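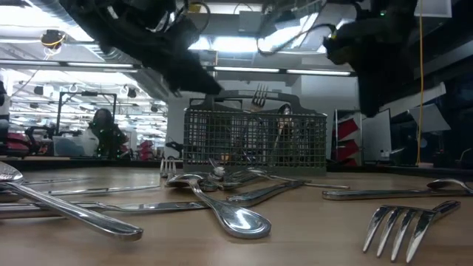 Gray cutlery basket and silverware on a wooden tabletop.

Break room food checklist, October round, Graltar building

I did this one on my own, starting at 7:40 a.m. before the coffee crowd got in. Same form as last time, with my comments after each line. Sorry for the length!

1. Fridge temperature: FAIL. Thermometer on the middle shelf read 44 F and it should be 40 or under. I turned the dial down a notch and I'll look again after lunch.

2. Food labeled with name and date: PARTLY. The Grultetine tub had no opening date on it, so I wrote "ask Tsung-han" on the lid. Tsung-han Ko, please check your shelf too (there's a yogurt back there that has seen things).

3. Nutrition info posted by the snack shelf: OK. The new Lusix noodle cups are 966 mg of sodium each, and that's now on the card in big print. Eat two and you're at 1,623... no wait, that was my whole day's total calories. Two cups is 1,932 mg. Card is right, I was wrong.

4. Allergen sheet: OK, but it's curling up from steam. Could we move it away from the kettle?
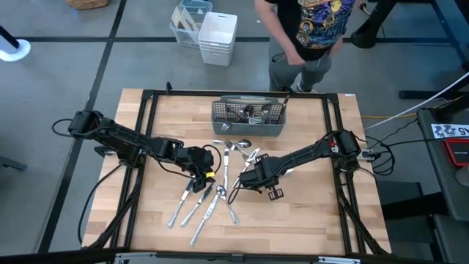 Can we keep the big bottles of sweet tea in the fridge?
Sure, as long as they have a date on them and the plain water stays on the front shelf where people reach first.

5. Fruit bowl: OK. We went through 88 pieces last month and I am so pleased, that's up from 70! Bananas go first, nobody touches the pears. I'd order fewer pears.

6. Portion cups for nuts: MISSING. The Kong order still hasn't shown up. Until it does, a small mug works fine.

7. Microwave inside: FAIL. Tomato something. Please cover your food.

8. Hand soap and paper towels: OK, one spare roll left.

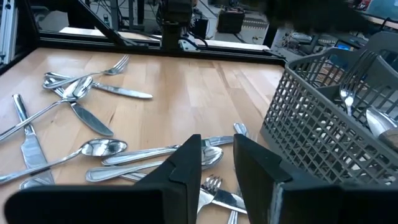
Forks, knives and spoons on the table.

9. Dish sponge: REPLACED. I bin it every round no matter how it looks.

10. Trash lid closes: OK, though the pedal sticks and you have to give it a proper stomp.

Still open: fridge dial, portion cups, microwave. Send me a note if you fix any of them before I get there.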